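3.2 Why people keep the old machine

The survey asked 700 households what they did with a desktop computer once it stopped being the main one. The popular answer was "nothing." Of those who still owned a retired machine, 81 percent said they planned to fix it, sell it, or give it away soon. We asked the same people again in July, and soon had not yet arrived.

Kovács and Fodor call this the waiting-room effect: an object that is neither used nor thrown out keeps its owner's good opinion of himself intact. Our interviews support the idea, with one wrinkle. Owners who had once opened the case, even just to look, kept the machine longer than those who never had. One man in Bozsik had stored a tower under his stairs through two house moves on the strength of a memory upgrade he remembered fondly. He could not say what the computer was for now -- "parts," he offered, after a while.

Parts came up in 45 interviews. The word does a lot of work. It turns a dead computer into a supply cabinet, and it lets the owner treat each card and cable as a thing with a future (Figure 4). When we asked which parts had been taken out and used again, the conversation usually moved on to the weather.

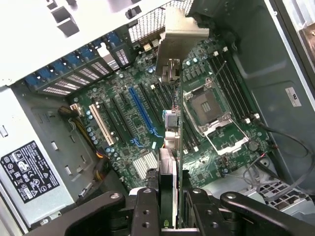 Figure 4. An expansion card with its metal mounting bracket, held upright over the motherboard of an open desktop tower.

3.3 Price, guilt, and the hallway closet

Siddiqui has argued that people hold on to goods in proportion to what they paid. We find only weak support for this. Purchase price predicted storage time poorly, and several owners had forgotten the price altogether or recalled one that seemed to have grown over the years. Closet size did much better. Households in Mastmont, where the apartments are small, cleared out their old machines about twice as fast as those in Trekham, where nearly every house has a basement and, it seems, a theory about what basements are for.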